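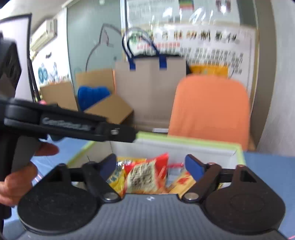 Skekstead, March

Snack post! Sort of. Mostly a train post, because I finally did the long ride to Drundico and back and I have Opinions about what to eat when you're stuck in a seat all day.

Background: I hate the cafe car. Always a line, always out of the one thing I want, and the coffee tastes like the cup. So I pack. Used to overpack, big cooler bag, the works, and then the bag sits on my feet the whole way and I can't get up without waking the person next to me. This time one tote. Small one.

What worked. Pretzels, the plain kind. Cheese, the hard kind, cut up at home in the morning while the kettle was on. Two apples, already sliced, squeezed a lemon over them and they were still fine past Pilkington. A peanut butter sandwhich on the cheapest bread in the store. Cheap bread squishes and then it just stays squished, good bread goes leathery. I will die on this hill.

What didn't. Boiled eggs. I know. I KNOW. I thought if I peeled them first it would be ok and it was not ok, I ended up eating them standing in the bit between the cars like a criminal. Also yogurt. Also anything with powder on it, my book is orange now.

The ride itself: left at 6 am, dark, everybody asleep. Seat was decent. Outlet didn't work so I asked and got moved up 2 rows, to the river side too, lucky. The stretch after Dutell is the good one, if you're going to nap do it before then. Water right up by the tracks, herons, a lot of half sunk docks. Then it's fields for ages and I read 80 pages, which is more than I read all of last month, sad.

We sat outside Pilkington for a good long while for a freight train. No announcement. This is where packing pays off, people were wandering to the cafe car and coming back with nothing and looking at my pretzels. Shared some. Got a mint back.

Drundico was drundico. Rained. Walked up the hill to see the old waterworks, closed, walked down again. Soup by the station, 10 dollars with bread, would eat again. Hotel was fine, pillow like a sack of flour. Slept great anyway.

Coming back I bought stuff at the grocery near the platform and did worse. Got a salad. Why did I get a salad. Dressing in the tote, dressing on the ticket.

Anyway next time I want to try the overnight one, need to figure out breakfast for that. Oatmeal in a thermos?? Tell me if you've done it. Gotta run, laundry's buzzing and I still have to unpack teh tote.

Comments

tinroof says:
Yes to oatmeal in a thermos. Make it thinner than you think, it sets up like cement by morning.

marla_k_quilts says:
The eggs!! I was the person sitting next to the eggs once. Never again.

slowtrain100 says:
Waterworks opens again in May I think, worth another go. Did they ever fix the heat in the last car?

reply from the blog:
Heat was on full blast, had my coat off by Dutell. And ok, thin oatmeal, noted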